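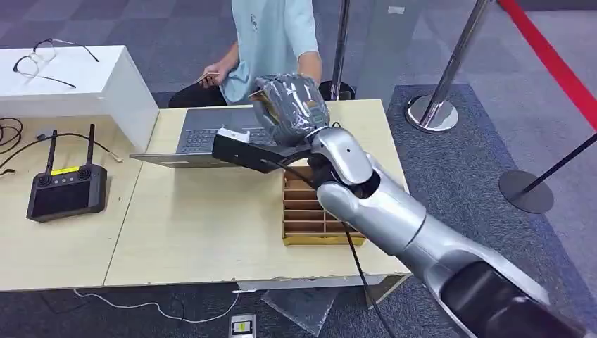
Fernanda Ramalho read our first draft and wrote in the margin that a covered hand is a different hand, and that we should stop reporting the two as if they were one. She was right, and this section is mostly the result of her note.

### 4.2 Bare hand versus wrapped hand

**Figure 3.** The wrapped hand holding a black device above the desk, next to the laptop and the cardboard organizer.

We ran the same pick-and-hold routine on both versions of the hand, with the arm, the controller gains and the desk layout left alone. The wrap is a dark, see-through plastic film (Figure 3), and it creases around the fingers when they close. I had figured the creases would be a cosmetic problem. Boy, was I wrong about that!

Over the whole study we logged 1027 grasps, split as evenly as we could manage between the two conditions. Drops were the easy part to score: if the object left the hand before the release command, it was a drop. The bare hand had 28 of them and the wrapped hand had 49. Most of the extra ones came from slim, hard objects held level, where the film seemed to bunch up under one finger and let the object roll. Soft or chunky objects hardly cared either way.

Stojan Gashi thought we could fix this by just squeezing harder, so we tried it. We raised the closing current to 70 percent of its limit (our default is lower, see Table 2) and the drops on slim objects did go down, but the hand also got slow to let go. The film sticks to itself a little, and after a firm grasp the fingers would open and the object would hang there for a moment before falling. For a handover that's pretty annoying, and it threw off our release timing enough that I had to redo the scoring script.

We also swapped controllers partway through, from our own position loop to the Catero force loop. I'd love to say the force loop won, but the two were so close on the wrapped hand that I don't trust the ordering. Slavica Živković suspects the film is eating the small contact forces the loop depends on. We haven't tested that directly. A fingertip pad glued on the outside of the film would be one way to check, and Genji Takagi has already cut a set.

One caution for anyone repeating this: rewrap between sessions and take note of who did it. My wraps came out looser than Stojan's, and we only started recording the name in May, so the earlier runs mix both of us. We left them in the totals and marked them in the appendix.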